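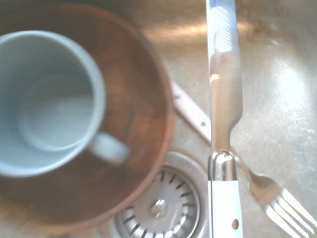

Notebook, sink-clearing work, February 2020

Read the Skendmont handling rules again before touching the arm. Still not convinced. Rule 4 says sharp items come out first, handle toward the gripper, "where practicable." That last bit does all the work. Whoever wrote it was thinking of one knife on a clean tray.

Our sink is closer to what people leave at home. One white-handled knife is lying across the fork, so the knife has to go before the fork does. Fine, the rule agrees. But there's a second white handle running in under the wooden bowl, and going by the handle it's probably another knife. The rule would have us pull it first and drag whatever is under there against the bowl. I'd lift the bowl. The bowl has a mug in it. So does the mug count as a separate item or as load? The rules don't say. Haslinger's checklist doesn't either, and it runs to 68 lines.

My order for now:
top knife, by the handle, straight up
mug
bowl
second handle, after a fresh look from the wrist camera
fork last

Speed cap: Skendmont wants 80 mm/s with a blade in the grip. I'll keep to it, but I'd like to see where the number comes from. The September draft had 122 and no explanation for the change. A slow blade is still a blade – the keep-out zone matters more to me, and the rules give it half a sentence.

Also not happy with "treat unidentified utensils as blunt until confirmed." Backwards. I've written the opposite on the whiteboard and we use that until someone shows me a good argument.

To do: ask Fumar whether their grip pads are rated for edge contact or only say so in the brochure. Check that the stop button reaches the far side of the bench. Send comments on rule 4 before the next revision.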